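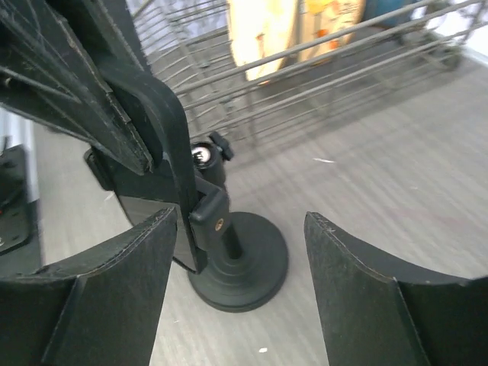 Floor and small stand, between the grippers.

Portrait workshop deposit, is this normal?

wostent_dan
I signed up for a two-day portrait lighting workshop in April, run by a studio called Vesstead. The total is 300 and they want all of it up front. The page says 13 people max. There is one model per day and no list of what gear is provided. I have shot family stuff for years but never used more than one flash. Has anyone here taken it, and is paying everything in advance normal?

Mutiso_W
I took the fall one. Full payment up front is how they do it. Day one is mostly talk, then a one-light setup. Day two is two lights and a reflector. You get maybe ten minutes with the model to yourself over the whole weekend. The teaching is good. The shooting time is short.

karolfoto
Ten minutes for that price is a bad deal. You could hire a model for an afternoon, rent one strobe and learn more. I have never met anyone who got better at lighting by standing in a line with a trigger in their hand.

Mutiso_W
I did, so now you have met one. Watching other people place the light and get it wrong was the useful part for me.
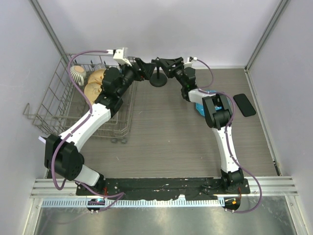 karolfoto
Fine, but you can watch that in a video for free. What can't be done in a video is having somebody look at your pictures and tell you what is off. Did they do a review?

Mutiso_W
Yes, Sunday after lunch. Three pictures each. Shobha Subramaniam ran it when I was there and she was direct. She told me I was putting the light too low every time, and I was. I don't know if she is teaching the April one.

wostent_dan
She is listed for the second day only. The first day just says "studio staff."

pell3807
Ask them about refunds before you pay. I canceled nine days ahead last year and got a credit for a later class, no cash. It was in the terms, I just didn't read them. Also ask which trigger they use. They had Auer strobes and the trigger would not fire from my older camera, so I shared with the person next to me all morning.

karolfoto
That alone would make me skip it. If you sell a lighting class you should have triggers for everyone.

pell3807
They had enough triggers. Mine was the camera that didn't work with them. I still thought the class was okay. I would not call it a rip-off.

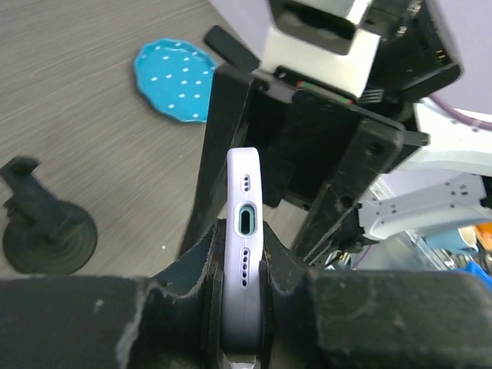

wostent_dan
Thanks. I wrote to them this morning. Refund is full up to two weeks before, credit after that. They said any camera with a standard hot shoe should work but to come at 8:30 if I want to test it. Still no answer on the staff for day one.

lowkey_ann
One more option if you are near Wirero. The camera club there does a lighting night once a month. It's cheap, the lights are old, and somebody always brings a friend to sit for portraits. I went to that for a year before I paid for any class, and I got more out of the class because of it.

karolfoto
Second this. Do the club first.

wostent_dan
The club is an hour and a half each way for me, so once a month is about what I could manage. I'm going to pay for the workshop and try the club in May. Will post my three review pictures after.

Mutiso_W
Bring a sandwich. The break is short and the only place close by has a line.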